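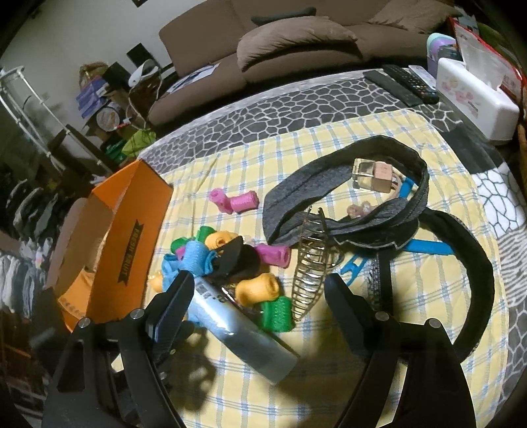 Sorting table, hand-held gripper, one silver canister in hand.

Open Day at the Trelville Workshop: Your Questions, Answered

When is it?
One afternoon in December, from 2.30 until the biscuits run out. Last year that was 4.10.

Do I need to book?
Yes. We have room for 40 visitors and last time 54 turned up, several of them in very large coats. Email Nabil Farah through the contact page and wait for a reply before you set off.

What will I see?
The main demonstration is the tidying table. We spread household odds and ends over a checked cloth and pick them up one at a time with a hand-held gripper. Hair rollers, a clothes hanger, a perfume bottle, that sort of thing. Those hoping for a metal man who makes toast should adjust their expectations before parking.

Is the gripper a robot?
Not by itself. It has two fingers and a person on the other end. The person does the picking up, and the recordings are used later to teach Roy, our robot arm, to do the same. Roy is a slow learner but he doesn't answer back.

Will Roy be running?
Twice, at 3 and at 3.45, for a few minutes each. He'll be working through the Purnero exercise, in which he has to put small objects into a box. Please don't applaud until he has let go.

Can I have a go?
With the gripper, yes. With Roy, no. Turns last one object each, and you may choose your object. Most people go for a roller, find it easy, and then ask for the black strap. The strap usually wins.

Why all the clutter?
Homes are cluttered. A bare table with one cube on it is a fine place to start, but we did that for a long time and got very good at cubes.

Can I bring something of my own to be picked up?
One item per visitor, nothing alive, nothing sharp, and nothing you'd be sad to see dropped. Someone brought their grandmother's sugar bowl. It survived — we aged a bit.

Is it suitable for children?
From 8 upwards, with an adult. Younger ones are welcome to watch from the sofa end, though they tend to want the rollers back.

How much does it cost?
Nothing. There's a tin for the tea fund.

Where do I park?
Behind Drurkitz, the tile shop, 100 metres past our door. Leave the two bays by their loading gate clear. They do notice, and they come round.

Can I take photographs?
Of the table and of Roy, as many as you like. Ask before you photograph other visitors.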